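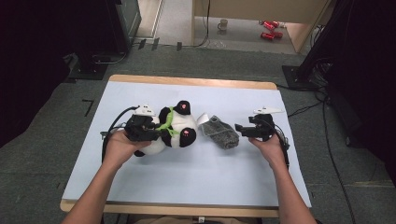

Why does a hand-held gripper stop opening fully after it has been used on shaggy cloth?

Loose fibres work their way into the finger linkage and pack around the pivots. The trigger still moves, but the fingers stop short, and the recorded opening no longer matches the real one.

We lost most of a day to this on the Arkton pair. Abimbola Aliyu was replaying a batch of 96 demonstrations on the arm when it began dropping things it should have held. The logged width read fully open on every release. Measured with calipers, the left gripper was opening to 70 per cent of its travel. The right one was fine.

Check for it before you blame the software.

1. Stop recording and note the last good episode number.
2. Unplug the cable at the gripper end. Don't pull on the cord.
3. Open and close the fingers slowly by hand. A clean linkage moves evenly. A fouled one feels springy near the end.
4. Look into each pivot with a torch. Grey fuzz is easy to miss against black parts.
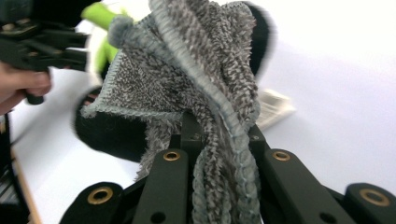 Looped microfibre cloth pinched between the inner fingers.

To clear it:

5. Pick out the fibres with plastic tweezers. Metal ones will score the links.
6. If a thread is wound right around a pivot, cut it in two places and draw out the pieces – pulling on one end tightens it.
7. Brush the joint dry. No oil, as it holds lint.
8. Plug back in and rerun the zero and full-open calibration. Skipping this was our second mistake.

Keep your fingertips out of the linkage while someone else is working the trigger. Selamawit Weldu got a nasty pinch that way, and a blood blister to go with it.

Episodes recorded with a fouled gripper can't be fixed by rescaling, as the error changes with every grasp. We marked ours as bad from the last passing width check and recorded them again.

We now check both grippers after every cloth session, and every 900 grasps otherwise. The width goes in the Nindetti log beside the episode number.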